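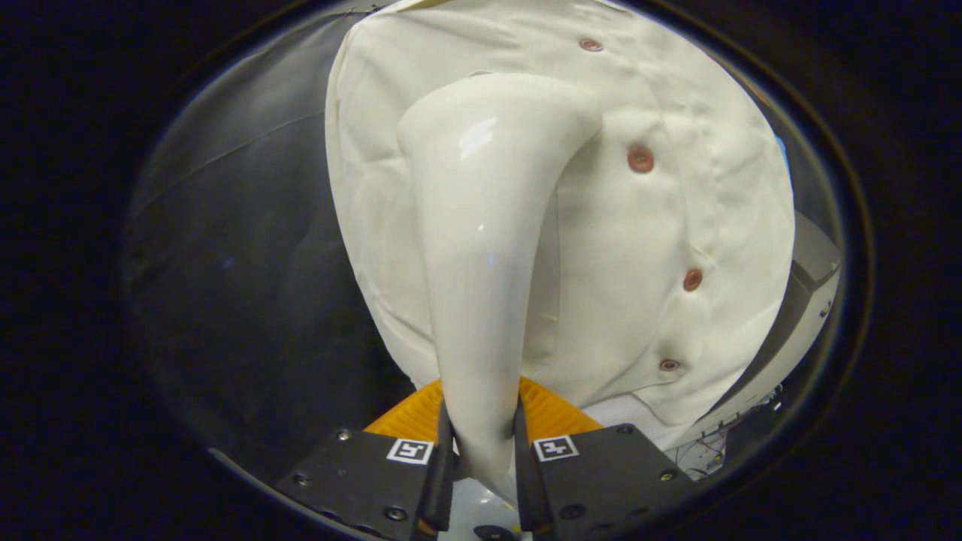 Issue 28, page 2

Open Doors at Hirau: The Day the Sleeve Won

I have been to a lot of open days and I usually come home with a tote bag and a pen. From Hirau's textile handling shop I came home with seven pages of notes, most of them about a shirt.

A little background for those who skipped the August newsletter. Hirau does automation for commercial laundries and garment finishers, the kind of places that press hotel uniforms all night. Lakshmi Poduval got four of us on the visitor list, and we were told to be at the side gate at 8:30 a.m. with closed shoes. I wore sandals. They lent me a pair of safety shoes two sizes too big and I clomped around in them until lunch.

The morning was the standard tour. Folding tables, a conveyor that sorts towels (I could have watched that for an hour), and a very good talk from Despina Husar on why cloth is so much harder than boxes. A box stays a box. A shirt has a different shape every time you pick it up, and she had us all try to describe out loud how we grab a cuff. We were terrible at it. Lakshmi got as far as "well, you sort of pinch" and gave up.

Then we went through to the back, where they collect the demonstrations. People do the job by hand using a gripper tool with a camera on it, and the recordings are used to teach the arm. The operators work on hanging shirts: take hold of a sleeve, pull it down straight, let go. It sounds like nothing! I had a turn and could not get a cuff on my first three tries.

What we really wanted to hear about was the fault, and to their credit they didn't hide it. Ionuț Dumitrescu runs the cell and he told the whole story standing right next to it.

They had trained the arm, which they call Wukis (I asked what it stands for and got a shrug), on 900 recordings, and it was doing nicely. Then one evening it took a sleeve, turned its wrist, and kept turning. The sleeve wound up into a rope. The program was still checking whether it had cloth between the fingertips, and it did have cloth, so as far as it was concerned everything was going fine. It pulled. The hanger rail came off its bracket on one side and swung down across the work area, and it passed through the spot where Catinca Olteanu had been standing to swap shirts a minute earlier. She was on the far side of the bench by then, thank goodness. The gate was open because it had been an annoying gate and people had gotten into the habit of propping it.

So that's two problems. Ionuț was very firm that we should write down both, and he put the gate first.

The twisting was the one that had all of us leaning in, though. When they went back through the recordings they found that more than 90 of them had a twisted sleeve in them somewhere. Operators rotate their hands without noticing, and if you're holding a cuff when you do it, you get a twist. A person feels that and lets it unwind. The arm had learned the turning part and had no idea about the unwinding part. Despina said a twisted sleeve also holds beautifully in the fingers, nice and firm, so by the numbers they were scoring those grasps as some of their best. I wrote that down and underlined it.

What they changed, as far as I could follow:

The wrist now has a limit on how far it can turn while the fingers are closed.

There is a cap on the pulling force, set low enough that Catinca can stop the arm with her hand on the shirt. (She showed us. There was a bit of applause.)

The hanger rail is bolted through, and the old clip-on bracket sits on a shelf with a tag on it.

The gate has a switch. Open gate, no motion, and no key to get around it during the day.

The twisted recordings were kept but labeled, and they are making new ones where the operator starts with a twisted sleeve and shakes it out. Zamfira Pascu asked if they'd tried other fabrics, and the answer was only a little. Slippery blouses are next and Ionuț did not look as if he was looking forward to it.

I asked whether the propped gate had been reported before the accident. It had, by Catinca, on the sheet by the door. The sheet gets read every morning now.

Lunch was cheese pies from Căpraru across the road, get the one with dill. Voner is opening its doors next and Zamfira is collecting names for the van. Bring closed shoes.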